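### 3.2 The refreshment tray as a small shared store

We turn now from the larger cupboards to something a good deal humbler, and rather dear to us by the end of the work, namely the tray of sachets that sits out wherever people are given hot drinks. At the Oakley building there were 14 of these, one to each meeting room, and in April we spent our mornings going from one to the next, looking at how the packets had been put away and talking with the people who filled them and the people who drew from them. Earlier writing on shared storage has mostly dealt with kitchens and stationery rooms (Bainbridge's study of the Stinusby tea points is a happy exception, and we lean on it throughout), and so the tray has tended to be treated as a sort of saucer, a place where things are simply put down.

We think it deserves better than that. A tray with dividers makes a small promise to whoever comes to it, that like will be found with like, and people hold it to that promise more firmly than we had expected. Several of the staff we spoke to could tell us which corner they reached for without looking, and were a little put out on the mornings when somebody else had done the filling. "I don't mind what's in it," one of them told us, "so long as it's where it was" — and we heard much the same thing, in other words, from most of the rooms along that corridor.

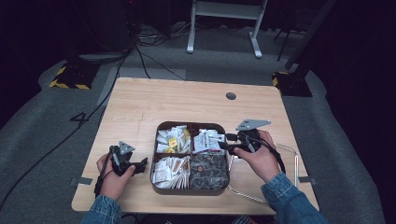
**Figure 4.** A four-compartment tray, with elongated sachets in rows at lower left and a mixed pile of small white sachets and yellow-labelled packets at upper left.

Does a divided tray stay tidier than an open one?

It stays sorted for longer, though it may look every bit as untidy, as the dividers keep the kinds apart and do very little for the order within each kind.

The difference between being sorted and being neat runs through all of our notes. Long, narrow sachets lend themselves to rows, for they can lean on one another like books on a half-filled shelf, and a person topping them up will generally carry on the row that is already there. Small, squarish ones have no such habit. They slide and settle into a heap, and once there is a heap a stray packet of some other kind can sit in it quite comfortably for a long while. Phyllis Bainbridge, who was kind enough to read our notes in draft, calls this "the pull of the pile", and we have borrowed the phrase with her blessing.

We also asked people at the Livix and Tomero offices to fill an empty tray from a mixed bag of 300 packets, in whatever way seemed sensible to them, and to take their time over it. Of the 14 who kindly agreed, 10 began with the longest packets and left the smallest until the end, which fits well enough with what we had seen at Oakley. Those who started with the small ones often tipped out a corner and began afresh, usually with a sigh and once with a very good-natured apology to the tray. We return to the matter of which corner is filled first in Section 3.3, where the handedness of the filler is taken into account.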